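Sidelines > Youth Football > Gear and Field Checks

Preseason Equipment and Field Walk: The Checklist, With My Comments
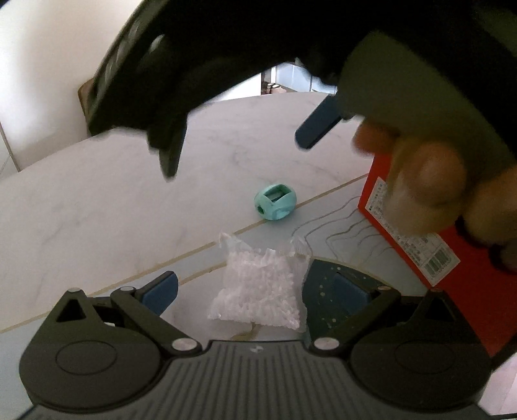
Every spring the league mails out the same two-page inspection sheet, and every spring it comes back with a neat row of checkmarks and no notes. I don't trust a sheet like that. A shed full of football gear that sat through the winter has something wrong with it. Look for two points that ought to match and see if they do. On the gripper in the photo there is a round silver screw head at the lower joint on the left and another on the right, and that is how I want you to read a face mask: find the hardware on one side, then go find it on the other. If you can't, the helmet goes in the hold pile. Items marked HOLD stay out of use until I sign them back in.

HELMETS

1. Recertification sticker inside the shell, readable, current.
Comment: We own 67 helmets. 11 had a sticker I couldn't read, and I'm calling those expired. I was told they "went out with the others." Maybe so. Show me the paperwork. HOLD on all 11.

2. Shell free of cracks, especially at the ear holes and screw holes.
Comment: Wipe it first. Decals hide cracks, and whoever put a stripe over the back seam of the old varsity shells did us no favors. Peel it.

3. Face mask hardware present both sides, tight, no rust.
Comment: Hand tight is not tight. Use the screwdriver. One mask was held on with a zip tie. I'd like to know how long that was going on.

4. Jaw pads and liners in place, holding air where they're supposed to.
Comment: Pump them, leave them overnight, check again. The Osanel liners claim a season without topping up. Mine were soft by morning.

5. Chin strap, four snaps, all closing.
Comment: Pass, mostly. Replace any strap a kid has been chewing on.

SHOULDER PADS

6. Straps and buckles hold under a hard pull.
Comment: A hard pull means an adult leaning back on it. Last year's sheet says all passed. Last year's sheet was filled out in the parking lot.

7. Rivets seated, no sharp edges.
Comment: Run your palm along the arch. Two sets caught my sleeve. HOLD.

8. Sized to the player.
Comment: Can't be checked in a shed. I don't know why it's on this form. Moved to the first day of fitting.

BLOCKING SLED AND DUMMIES

9. Sled frame welds sound, skids flat, springs move freely.
Comment: The Voltow sled was sold to us as maintenance free for $2,620. It squeals, the left spring sticks, and the manual has a full page on greasing it. Greased. Check again in two weeks.

10. Sled pads secured.
Comment: Bottom bolt missing on the end pad. Ordered. No hitting that pad until it's in, and yes, that includes "just the linemen."

11. Tackling dummies: seams closed, handles sewn on.
Comment: Duct tape is not a seam.

FIELD

12. Goalpost pads fastened, full height, no exposed pole.
Comment: The Pfeiffer pads stop short on the north post and always have. I've written this down every year I've done the walk. Writing it down again.

13. Walk the grass for holes, sprinkler heads, glass.
Comment: Walk it. Don't look at it from the bleachers. I found an open valve box near the 30 with the lid lying next to it. Lid back on and screwed down, cone on it for now.

14. Bench area clear, yard markers soft with no metal stakes.
Comment: Pass.

15. Down marker and chains.
Comment: Chain has a kink - fine for practice. Straighten it and measure it before September.

HEAT AND MEDICAL

16. AED charged, pads in date, everyone knows where it hangs.
Comment: Charged, yes. In date, yes. I asked the coaches where it hangs and got different answers. Fail until I get one.

17. Ice, water, shade plan.
Comment: "There's a hose" is not a plan. The Zavport cooler leaks at the spout, so it can't be the only one.

18. Emergency contact cards with each team.
Comment: Collected for the older kids only. Flag teams still owe theirs.

RESULT

Not passed. Items 1, 3, 7, 10, 12, 16, 17 and 18 are open. I know the first practice is already on the calendar and I know some of you think the sled is fine. Bring me the missing bolt and the stickers and I'll come back out with a fresh sheet.

Walked and signed: Aravind Arumugam, equipment

3 comments | 11 shares

Contact the league office | Copyright Sidelines Youth Football | Back to top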